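About Skallero

Independent help with planning, budgeting for and buying robot equipment
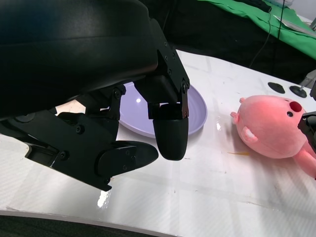
WHO WE ARE

Skallero is a small advisory firm. We help schools, training colleges, food businesses and light manufacturers work out what robot equipment they need, what it will cost to own, and what order to buy it in. We don't sell robots and we don't take commission from the companies that do. Our clients pay us a fixed fee, agreed before we start.

The firm was set up by Sabina Gajdoš and Oldřich Bednárik. Sabina spent most of her working life in purchasing, first for a packaging company and later for a technical college. Oldřich was a maintenance fitter and then ran a robot cell for a parts supplier. They met on opposite sides of a tender that went badly for everyone. The arm arrived on time. The gripper, the bench, the guarding and the power supply did not, and the arm stayed in its crate until the following November.

WHAT WE DO

Most people come to us with a budget figure and the name of a robot. We start with the objects. Before we look at any catalogue we ask for a box of whatever the equipment is supposed to handle, and we try the difficult things first. A glossy plate with a raised rim and a soft plush toy ask very different things of the same pair of fingers, and a price list won't tell you which one is going to cause trouble.

From there we write an equipment plan. A usual plan covers:

The arm or arms, with reach and payload matched to the job
Grippers, and the fingertips that go on them
Benches, posts and mounts
Cameras, cables and lighting
Guarding, floor marking and emergency stops
Software licences, including renewals
Spare parts for the first year
Staff training, and the hours staff will be away from other work

The arm is often the easiest line to price. Fingertips wear out. Cables get pulled and need replacing. A bench that flexes has to be swapped for one that doesn't, and by then the mounts have been drilled for the old one. We put all of this in the plan at the start so it can be argued about while it is still only a number on paper.

HOW WE WORK

The first meeting is free and usually takes a morning. We come to your site if we can. We look at the room, the doors, the power, the floor and who will be using the equipment, and we ask who will look after it when that person is on leave. If the answer is that there isn't anyone, we will say so in writing.

After that we hold a bench session at our workshop on Skilham Road. Clients are encouraged to attend and to bring the people who will do the work. We set up on a white bench with more than one gripper and work through your objects. Sessions start at 10 in the morning and we allow the whole day. You will get our notes within a fortnight, including the grips we would not want to rely on.

We then write two budgets. One is for the equipment you asked for. The other is the smallest purchase that would let you learn something useful before spending the rest. Quite a few clients choose the second and come back a year later with a clearer idea of what they want. Some don't come back, having found that they didn't need a robot for the job, and we count that as work done properly.

OUR PLANNING SHEET

We keep our costings in a planning sheet called Clerno. It began as Sabina's own spreadsheet and now has 1044 lines, covering everything from arm controllers to cable clips. Every line has a price range, a usual delivery time and a note on what tends to be forgotten with it. We update the prices whenever a client shares an invoice with us, with their details taken out.

Clients receive their own copy of the lines that apply to them. It is an ordinary file that opens in any spreadsheet program, and you are free to keep using it after we have finished. Please don't pass it to suppliers while quotes are open.

SCHOOLS AND COLLEGES

About half of our work is with schools and training colleges. Their money often arrives late in the financial year and has to be spent quickly, and that is how equipment ends up in a cupboard. We would much sooner hear from you early, even if the grant isn't confirmed. An outline plan can be done with very little information and finished off when the funding comes through.

For teaching rooms we pay particular attention to set-up and pack-away time. If it takes a teacher most of a lesson to get the gear going, it won't be used. We also suggest keeping a tub of everyday items beside the bench, including soft ones. They are cheap, students understand them straight away, and they show the limits of a gripper better than a set of machined blocks.

A SAMPLE OF OUR WORK

The Jelínek bakery group asked us to review a quote for tray handling at its main site. We recommended the same arm, a different gripper and a longer training period, and moved the purchase back so that it didn't fall in their busiest season. The total was slightly higher than the original quote. It included the floor work, though, and the first quote had left that out.

FEES

The first meeting costs nothing. A bench session with written notes is $1000. Full equipment plans are quoted individually and depend mostly on the number of sites and the number of different tasks. Travel is charged at cost. If you go on to order a full plan, the bench session fee comes off the final bill.

We can also sit in on supplier meetings, read contracts for service and warranty terms, and check equipment on delivery against what was ordered. These are charged by the hour.

WHAT WE DON'T DO

We don't install equipment or program it. We don't act as a safety assessor, but we will tell you when you need one and leave room in the budget for it. We don't review quotes for suppliers.

GETTING IN TOUCH

Use the enquiry form on our contact page and tell us what you want to handle, how often, and when the money has to be spent by. Photos of the room are helpful - phone photos are fine. Sabina answers enquiries about plans and fees. Oldřich looks after bench sessions and can tell you how to pack and send your objects. Please label anything you want returned.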